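Section 4. Showing the arm a pick and place task

Read section 3 first if the arms are not homed yet. This part covers hand guiding and recording with the teach pendant. Remote control from the Divura console is at the end, same rules mostly.

Before you start

Grid taped on the table top. Seams covered. Any color tape is OK, just keep it the same color over the whole grid.
Both pendants plugged in, both E-stops released.
Job file open. Name it now, not later. The Bundgaard loader drops unnamed jobs at power off and there is no getting them back.
Speed limit at 122 mm/s or lower for teaching.

CAUTION: One person guides, one person holds the pendant. Hand stays by the red button the whole time. Do not set the pendant down to go look at something.

CAUTION: The second arm is still live when you teach the first. Park it at the far end and lock it on its own pendant.

4.1 Set the grid

1. Wipe the table. Crumbs and tape bits show up in the wrist camera and the cell finder will sometimes take one for an object.
2. Press the tape down at the crossings. Loose edges get caught by the fingers. Cut, don't tear.
3. On the pendant go to Bedby > Table > New grid. Touch the closed fingertips to 4 corners, nearest left first, then clockwise. Press SET after each one.
4. Check the residual. Under 2 is good. If its higher, redo all the corners. Redoing one corner does not help.
5. Open the wrist camera view and drive over a crossing. Lines should look straight and stay put when the arm stops. Lines that swim = lens not locked, see 2.6.

4.2 Teach the pick

1. Put the ball in a cell. Any cell, but not on a line.
2. Hold the enable switch halfway. All the way in is a stop, same as letting go.
3. Guide the arm from the wrist, never from the elbow. Pushing at the elbow turns joints you did not want turned and the record will have it all.
4. Come in from straight above. Stop, press MARK.
5. Lower till the fingers are either side of the ball at its widest. Press MARK.
6. Close the gripper from the pendant, not by hand. Grip force 8 N for a tennis ball. More than that and it squashes and pops out sideways.
7. Lift straight up. Press MARK. Wait for the beep before you move on.
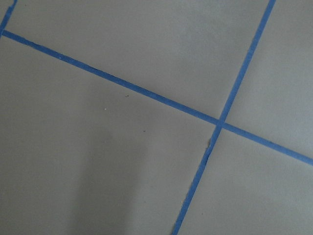
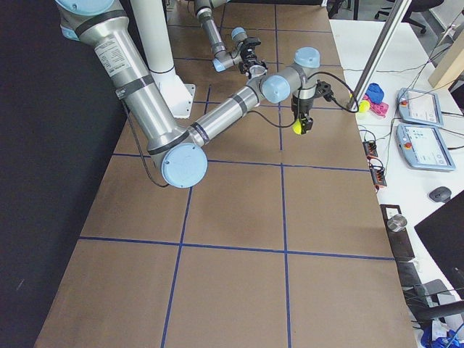 Fig. 4-2. First picture: grid from the wrist camera. Second: ball held over the tape line.

4.3 Teach the place

1. With the ball up, guide across to the target cell. Go slow over the lines.
2. Keep the gripper cable on the outside of the wrist. If it starts to wrap, back out the way you came and re-do from the last MARK.
3. Lower, MARK, open, MARK, lift, MARK.
4. Press END. The sample count goes up by one.

Do the whole thing again with the ball in a different cell. Then again. The learner needs spread — ten good passes from the same cell teach it that cell and nothing else. Change your approach height a little too.

Note: Bad pass? Press DISCARD before END. After END you have to pull it out on the PC, Bokasberg > Samples, and it takes forever.

Note: Samples longer than 285 seconds get cut at the end with no warning. If you stopped for a chat halfway, discard it.

4.4 Teaching by remote

Same MARK points. Differences:

1. Switch the pendant to REMOTE and leave it on the desk within reach of whoever is at the table.
2. Zero the hand controller before every pass. It drifts.
3. Scale 1:2 for crossing the table, 1:4 for the last bit down to the ball. Change scale only when the arm is standing still.
4. Use the fixed camera for travel and the wrist camera for lowering. Wrist view alone gives you no idea how high you are.
5. Don't mix remote and hand guided samples in one job. Seperate files, merge on the PC if you must.

CAUTION: Link lost means the arm holds where it is, gripper stays closed. It does not go home. Do not reach in until the pendant shows HOLD and the E-stop is pressed.

4.5 Play back

Run at 10% first, no ball. Then 10% with ball. If the fingers come down off center by the same amount in every cell, grid is wrong, go back to 4.1. Off in one cell only — add more samples there.

Save. Lock both arms. E-stops in.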